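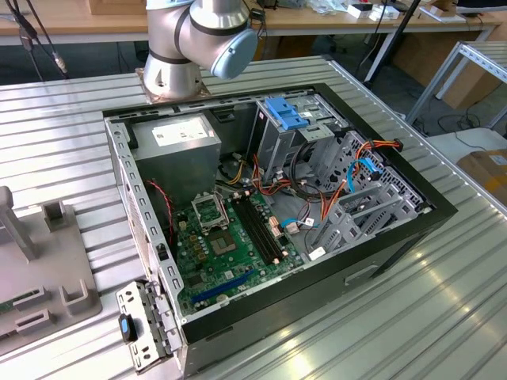
Teaching the arm: questions I keep getting

I've been teaching a robot arm to work on old desktop PCs for a good while now, partly by pushing it about by hand and partly by driving it from the next room. The same questions land in my inbox every month, so I've put my answers in one place. I'll add more when I get round to it.

What are you trying to get it to do?

Take desktop computers apart, and put bits back in. The project is called Iltine and it runs out of a workshop in Prunach. Right now I'm mostly on memory modules and cables, with the odd processor swap when I'm feeling brave. Drive trays come later.

Do you write code for each movement?

Hardly any. I show it. Either I take hold of the arm and walk it through the job (hand guiding), or I sit at the controller and steer it remotely while it copies me. Every go gets saved as one demonstration. At the time of writing I've got 1382 of them, and 179 are in the bin folder for being too messy to learn from.

Hand guiding or remote control – which is better?

Depends on the job! Hand guiding is lovely for big, slow moves, like coming in over the open case and stopping above the memory slots. You can feel where the arm wants to go and you don't need much practice. The trouble is that your own arms and head get in the way of the cameras, and it's surprisingly hard to be delicate when you're hauling on a wrist joint.

Remote control is better for anything fiddly. I can go slowly, stop, have a think, carry on. It took me a couple of weeks to stop overshooting, though, and I still lose my sense of depth when I'm working down inside the case near the power supply.

If you're starting out, do hand guiding first. You'll learn what the arm can reach before you try to do it through a screen.

Why lay the case on its side?

So the motherboard is flat and facing up. The arm sits behind the case and reaches over the back edge, and gravity is then on my side for anything that gets pressed down into the board. I tried it standing up early on and spent most of my time chasing a case that wanted to slide off.

How many demonstrations does one task need?

For opening the two latches on a memory slot, I had something usable after 600. Pressing a module home needed more, and I'm still not happy with it. I'd say that variety matters more than the total. Shift the case a little, turn it a little, change the lighting, leave the cables somewhere different. My first batch was all done with the case in exactly the same spot, and the arm was hopeless the moment I nudged it.

What's the hardest part?

Cables, cables, cables. There's a whole tangle running between the power supply and the drive cage, orange and red and black and yellow, plus the blue data ones, and they never lie the same way twice. A slot stays where it is. A wire moves when you touch the one next to it. I'm currently recording each cable as its own short demonstration and it's going a bit better.

Is the computer switched on while you do this?

No, never! It's unplugged at the wall and left to sit before anyone goes near it. Please do the same.

What about the processor socket?

I flip the metal bracket open by hand before recording. The arm can learn the rest of the job later, but that lever is stiff and I've no wish to bend pins for the sake of it.

What happens when you make a mistake halfway through?

If it's small, I correct it and keep going. Those recordings are useful, as the arm gets to see a recovery. If I've dropped something or banged the case, I stop and start again.

How long is a session?

No more than 4 hours, with breaks. My demonstrations get sloppy after lunch, and sloppy goes straight into what the arm learns. I do the fiddly ones in the morning.

Can I use your recordings?

Some of them. The Rendden set is open to anyone who asks, and covers memory slots only. The cable set, Samuel, is still being tidied up and I'm hoping to have it ready by December. Drop me a line through the contact page and tell me what sort of arm you've got.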